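一间砖墙房间的日常维护:与 Gonzalo Moya 谈垃圾、线缆和开放格

Gonzalo Moya 在 Valtside 负责室内改造和后期维护,手上的项目多数是旧厂房里隔出来的中小房间。我们约在十月的一个下午,谈的是 Janevski 楼里的一间,面积111平方米,红砖墙,浅灰色地面,有一部分区域铺红棕色木板。改造已经交付,他现在每隔一段时间回来检查,记录哪些做法用得住,哪些要改。

他带了一份检查表,翻到第一页就是垃圾桶。我问为什么排在最前面。“按使用频率排的。灯一天开关两次,柜门一天开几回,垃圾桶用得最多。用得最多的东西位置放错了,后面的都跟着错。”

房间里用的是圆形白桶,浅灰色带花纹的外壁,套内袋。Moya 最初选的是带脚踏盖的方桶,试用以后撤掉了。脚踏的连杆容易夹住从桶口垂下来的袋边,盖子合不严,使用的人就干脆让它一直开着。“盖子一直开着,那盖子就是多余的零件。换成敞口的,少一个要修的地方。”

敞口桶的问题在袋子。袋口翻边太短会滑进桶里,太长又拖到地上。他给出的数值是翻边7厘米,用 Trendent 的37升袋。袋子装到桶沿以下就应该换,实际操作中很难做到,软的东西一压就下去,看起来还能再装。他的意见是不要压。压实以后袋子和桶壁之间形成负压,往上提的时候吃力,薄袋会从底部的焊缝裂开。

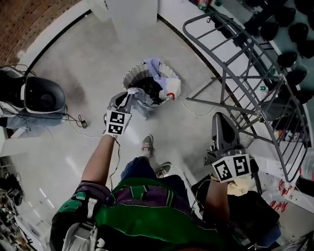
圆形白色垃圾桶,内衬袋子,已装满;一团浅蓝色和白色的软料搭在近侧桶沿上。

“搭在桶沿上的东西最麻烦。”Moya 说,“从桶沿垂下来,碰一下就掉到外面。布和塑料薄膜混在一起的时候,先分开,布单独叠,薄膜排掉空气再放。”他要求清理时先处理桶沿,再处理桶口以下的部分,最后连袋一起取出。顺序反过来,外面的东西会在提袋时落到地上,要弯第二次腰。

桶旁边有线缆经过,他的检查表上专门列了一行。地面的线是随用随接的,改造时没有为它们做固定线槽。我问他是否后悔。他说当时讨论过两种方案,一种是在地面开槽,一种是沿墙走明线,最后两种都只做了一部分,原因是设备的位置经常变,固定出口很快就会离使用点太远。

“现在的规定是,线可以落地,但桶不能放在线圈里面。线绕着桶走,提桶的时候脚容易带到。要么把桶挪开,要么把线收直。”至于临时放在地上的插头和适配器,他的要求是用完以后挂到墙边,不留在通道上。执行情况他在表上写的是“一般”。

地面的清洁分两种。浅灰色部分可以湿拖,拖布拧到不滴水。木板部分只用干推,接缝处用吸尘器的窄嘴。两种地面的交界有一道弧形的深色收边,Moya 认为它是全屋最容易积灰的一条线。收边条的高差不大,推尘板从浅灰一侧推过来,灰会停在边上,看着已经推走了。他让清洁人员沿着弧线单独走一遍,方向从里往外。

“直线收边好做,也好扫。弧线是前一轮装修留下来的,拆掉要连木板一起动,预算里没有这一项。”

谈完地面,他抬头看顶。

顶面是白色瓦楞板,肋条平行排列。这种做法在厂房里常见,优点是板轻、跨度大,缺点是凹槽里看不见灰。Moya 的办法是不从下面擦,用长杆吸头顺着肋条方向吸,一年两次,和灯具清洁安排在同一天。横着吸会把灰带进接缝,之后几天陆续往下掉。

灯具是荧光灯,直接装在顶面上。他考虑过换成吊装的灯,降低高度以后照度会好一些,后来放弃了。房间里的人常要抬手操作,灯降下来就占了这部分空间。“净高是改造里最便宜的资源,原来有多少就留多少。吊下来一样东西,以后每次搬柜子都要绕它。”
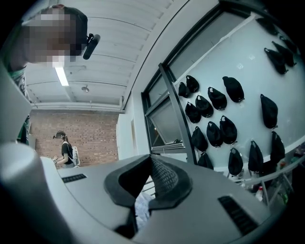 白色瓦楞顶面与后墙的交接处,下方有一道白色横梁,后墙为红砖。

横梁在检查表上也有一行。梁的上沿是水平面,从地面看不到,Moya 说头一次检查时用白布擦了一把,布是黑的。后来他把这一处加进清洁范围,工具是加长的平板拖,布面朝上反装。砖墙的处理则尽量少动。砖面没有做封闭涂层,湿擦会把砖粉带出来,在白墙的转角处留下红色水印。那个转角正好是砖墙和白色墙面相接的位置,他重新刷过一次漆。

“砖墙只吸不擦。用软毛刷头,从上往下。砖缝有松动的地方记下来,不要用手去抠。”

我问他窗户那一侧有没有类似的问题。窗框是深色的,玻璃偏灰。他说深色窗框显灰,浅色窗框显手印,选哪一种取决于由谁来擦。在这间房里窗户很少开,手印少,灰多,所以窗框的擦拭间隔定得比玻璃短。玻璃用刮刀,水里不加清洁剂,加了以后干得慢,灰玻璃上的水痕在侧光下很明显。

接下来谈到收纳,这是他花时间最多的部分。交付时他在屋里走了一遍,把所有没有固定位置的东西列成清单,清单里大部分是小件:备用垃圾袋、抹布、扎带、说明书、胶带、替换电池。大件反而好办,靠墙放下就是位置。小件没有位置,就会落在最近的水平面上。

他的原则是按取用时的姿势分层。站着伸手就能拿到的高度放每天用的,需要弯腰的高度放重的,需要抬脚跟的高度只放空盒子。备用袋原先放在高处,换袋的人嫌麻烦,一次拿一整卷下来,随手留在桶边。移到下层以后,桶边就没有再出现过整卷的袋子。抹布也做了调整,干布和湿布不共用一处,湿布晾干以后才能归位。 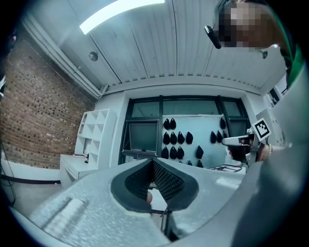
收纳部分的验收标准,Moya 只写了一条:任何一件东西放回去,不需要先挪开另一件。他承认这条标准对柜体形式有偏向。带门的柜子容易前后叠放,抽屉容易上下叠放,浅的开放格最接近要求。靠里那组白色架子就是开放的方格,位置高过旁边带抽屉的白色台柜,格子按 Drarwood 的规格定的,内净宽270毫米,放得下一个标准文件盒,放两个就放不下。他说这个尺寸是有意的,能并排放两样东西的格子,过一个月就会变成前后两排。下面的抽屉留给不适合露在外面的散件,台面原则上保持净空。台面上偶尔会留一件扁平的东西,他对此没有意见,前提是当天收走。

“台面是过渡区,可以停,不能住。”他用的词是“住”。检查时如果一件东西连续两次出现在台面上,他就认为清单漏了它,要给它分一个格子,不去追究是谁放的。

格子要不要贴标签,团队内部有过分歧。一种意见是全贴,另一种是只贴抽屉。Moya 倾向后者。开放格里的东西看得见,标签提供的信息是重复的,而且内容物一换,标签就成了错误信息。抽屉关着,必须贴,贴在面板左上角,字号以站立时能读为准。标签纸不用覆膜的,覆膜边缘两三个月就翘,翘起来以后粘灰。

架子的清洁和顶面相反,要求频率高、强度低。白色格子的底板上,灰在靠后的夹角里最厚,擦的时候把东西整个取出来,不要在物件之间绕着擦。全部取出再放回,顺便核对一遍清单,他给这项工作留的时间是上午的前半段,光线从窗户一侧进来,格子里的阴影最少。

墙脚有一圈白色踢脚线,砖墙下面也有。他提到踢脚线与地面之间没有打胶,留了缝,原因是旧砖墙有返潮的可能,封死以后水汽会从更高的位置出来。缝里进灰是代价,用吸尘器窄嘴可以处理。沿墙低处如果拉了绳或者线,吸尘前要先移开,吸完再复位,这一步也写进了流程。

最后我问他,如果重新做一遍,会改哪里。他翻回检查表的第一页。

“垃圾桶加一个底座。”他说。桶身轻,空桶的时候一碰就移位,换完袋以后常常不在原来的地方。他试过在地面贴定位标记,湿拖几次就起边。底座的样品已经向 Trendent 要了,外圈比桶底稍大,底面带防滑垫,不固定在地上。第二处是线缆,他打算在墙面加一排挂钩,高度比台面低,插头挂上去以后线自然下垂,不碰地。第三处是那道弧形收边,他在备注栏里写的是“下一轮预算”。

检查表共用一份电子版,Moya 每次回来之后更新,旧的条目不删,只改状态。目前状态为“待改”的是底座和挂钩两行,下一次检查时间栏还空着。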